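Applies to the Hirvonen front-loading dryers at Zimetbridge, electric models only. Replaces sheet 3786. Last edited Apr 12, 2024.

# Cleaning a Dryer Drum and Its Vent Panel

This procedure removes fabric softener film, dye transfer, and light marks from a stainless steel drum. It doesn't cover the exhaust duct, the blower, or anything behind the rear cover. For wax, gum, or melted plastic, go to "Stuck material" first and then come back to step 1.

Signs that the drum needs cleaning:

- Towels come out with faint gray streaks.
- The steel feels tacky under a bare fingertip.
- Water dripped on the perforated panel sits on the holes.
- Clean, dry laundry smells of old dryer sheets.

Long dry times on their own are usually a duct problem. Check the outside vent hood before spending time on the drum.

## Supplies

- Clear plastic bowl, large enough to dip a folded cloth without wringing it over the floor
- Warm water
- Plain dish soap, no bleach
- White vinegar, 200 ml
- Four microfiber cloths, light colored
- Soft nylon brush (an old toothbrush is fine)
- Vacuum with a brush attachment
- Flashlight
- Rubber gloves

Do not use steel wool, scouring powder, oven cleaner, or any solvent that gives off flammable vapor. That includes rubbing alcohol, acetone, lighter fluid, and most adhesive removers. Tritine Surface Spray was on the old sheet and has been taken off the list; it leaves a residue on warm steel.

## Before you start

1. Run the dryer on air only for five minutes if it has just finished a heated load. The drum should be cool to the back of the hand.
2. Unplug the machine. If the plug can't be reached, switch off the breaker and confirm that the drum light stays off with the door open.
3. Pull the lint screen and set it aside. Don't put it back until the drum is dry.
4. Lay a towel on the floor under the door opening.

## Vacuuming

5. Vacuum the drum from back to front. Turn the drum by hand a quarter turn at a time.
6. Run the brush attachment over the perforated panel in short strokes, then along the raised border where lint packs in.
7. Vacuum the fold of the door seal. Hair pins and coins collect at the bottom. Pick out anything the vacuum won't lift.

Skipping the vacuum turns the lint to paste as soon as the wet cloth touches it. If this happens, let the paste dry and brush it off.

## Washing the drum

8. Fill the bowl one third full with warm water. Add two drops of dish soap. More soap than that adds rinsing and doesn't clean any better.
9. Dip a cloth and wring it until it no longer drips. Fold it in quarters.
10. Wipe the back wall first, then the sides, working toward the door. Follow the curve of the drum with the cloth. Refold to a clean face whenever the cloth shows gray.
11. Turn the drum by hand and repeat until the full circle is done. A strip of masking tape on the lip marks the starting point. Remove it afterward.
12. Empty the bowl and refill it with the vinegar and an equal amount of warm water. Wipe again with a second cloth.
13. Wipe a third time with plain water.

Never pour or spray liquid into the drum. It runs to the holes and the seams, and from there to parts that can't be wiped.

Vinegar should not be left on the door seal. If the cloth brushes against the rubber, go over the same spot with plain water before moving on.

## Washing the vent panel

14. Dip only the tips of the nylon brush and tap off the excess against the inside of the bowl.
15. Brush across the holes in small circles. Light pressure is enough to break the softener film.
16. Wipe with a damp cloth, then press a dry cloth flat on the panel and lift it. Repeat with a dry section until no wet dots show on the fabric.
17. Shine the flashlight at a low angle. Blocked holes look lighter than the open ones. Clear them with the brush, never with a pin.

The drum steel and the holes of the vent panel, with the plastic bowl in the second picture:

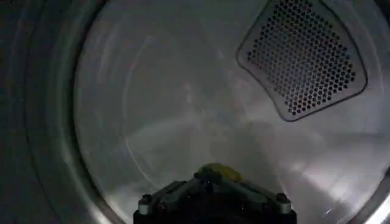
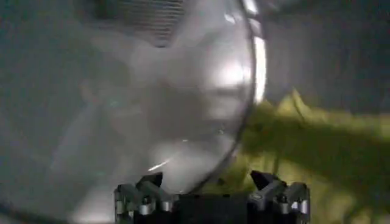
## Drying and test load

18. Dry the steel with the fourth cloth. Leave the door fully open for up to 39 minutes.
19. Rinse and dry the lint screen and put it back.
20. Restore power. Load two damp white rags that you don't need and run them on low heat for ten minutes.
21. Check the rags. Gray or colored marks mean film is still present, normally at the seam between the side and the back wall. Repeat steps 9 through 13 there.

A faint vinegar smell during the test load is normal. A burning smell is not. Stop the machine, unplug it, and report it to Erzsébet Bognár.

## Stuck material

**Wax or crayon.** Harden it with a bag of ice held against the spot, then lift it with the edge of a plastic scraper. Wash with dish soap, as in steps 8 through 11.

**Chewing gum.** Same as wax. Expect to do it twice.

**Ink.** Rub with undiluted dish soap on a damp cloth, leave for five minutes, wipe, repeat. Blue or black shadows that remain after three rounds are generally in the surface and won't transfer. Confirm with the white rag test before returning the dryer to use.

**Melted plastic or vinyl print.** Scrape cold. If it doesn't come off, leave it and report it. Heating the drum to soften the plastic spreads it to the panel, and the holes then have to be replaced with the whole part.

## Interval

Clean the drum every two months in regular use, and again each October before the blanket loads begin. Machines used with dryer sheets need it monthly. Vacuuming alone (steps 5 through 7) can be done at any time, provided the machine is cool and unplugged.

Corrections to this sheet go to Ákos Kerekes.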